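Prestholm Reuse Depot Changes Small-Item Sorting

December 22, 2022

The Prestholm reuse depot has moved its mixed small items out of cardboard cartons and into open metal bins, one bin to a tabletop. The change covers household goods that arrive unsorted: bottles, pieces of cloth, blocks, toys and other loose articles under 30 centimeters long.

Under the old method, a full carton was tipped out and sorted by hand in one pass. Contents are now spread in a single layer before anything is removed. Cloth is taken out first when it lies across other items, and bottles are set aside for a cap check. Items with thin or projecting parts are lifted singly.

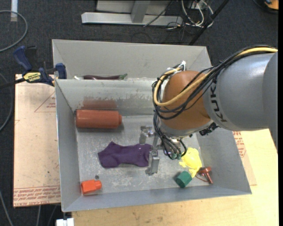 A metal bin on a sorting table, with two bottles on their sides, a dark purple cloth and several smaller items.

The depot handles some 500 mixed loads a year, most of them from house clearances in the Narnevier district. Each load is split across as many bins as it needs to keep the layer flat. Load limits are set by area and not by weight, so a bin of cloth may be closed out well before it becomes heavy.

Sorted goods go to one of 2 outlets. Usable household items are sent to the Quispe Street shop, where they are cleaned and priced. Plastics that cannot be resold are passed to Pumomov, the recycling contractor for the district, in sealed sacks.

A total of 175 bins have been ordered. The remaining cartons will be withdrawn in January, when the intake desk will also begin labeling each bin with a load number and the date received. Drop-off hours and the list of accepted goods are unchanged.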